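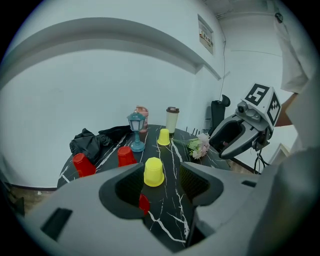
Samum launches the Unetti hand-held gripper kit, and I get to tell you about it

PITLEY, 2018-05-16 - I've been at Samum for 7 years and I usually leave the announcements to other people, but I asked to write this one myself. From today you can order Unetti, our hand-held gripper kit for teaching robots everyday table jobs. You hold the gripper, you do the job, and the recording goes off to train your robot. I'm very happy to be typing that sentence!

If you've ever tried to teach an arm to pick up a cup by steering it with a joystick, you know how a whole afternoon can disappear. With Unetti you just reach out and pick up the cup. My own favorite warm-up is plastic cups in two colors, turned upside down on a table, with plenty of other stuff left lying around (a lamp, some flowers, somebody's coffee). A real table has clutter on it, and I'd much rather train on that than on a bare bench.

The kit comes as a pair, one gripper for each hand. Each has two curved fingers with textured grip pads, a small camera with a wide view, and a marker cube that sits on top so the software can work out where the tool is. You can work one-handed if that's all the job needs. Two people can share a pair as well, one gripper each, and we do that a lot in the office.

We ran an early version with customers through April, and they sent back 442 comments. I read every one. The big request was for softer triggers, so the triggers are softer. The second was a better carrying case, and okay, you were right, the old latch was awful. The new case closes with a zipper and fits under an airplane seat.

The software side was built with our friends at Olteanu. It sorts your recordings, flags the ones where the marker cube was hidden for too long, and exports the rest. The standard license covers 4000 recordings. If you fill that up (please write and tell me what you were doing), you can add more in blocks of 1000.

Orders placed now ship from our Pitley workshop. Spare finger pads are in the box, and replacement pads can be ordered separately. Schools and university labs should ask for the education price before they order, as we can't apply it afterward.

Demo units are available for press and reviewers on a two-week loan. Write to the Samum press desk with a shipping address and tell us if you'd like one gripper or the pair.

About Samum
Samum makes hand-held tools and software for robot training. Unetti is our first product sold as a complete kit.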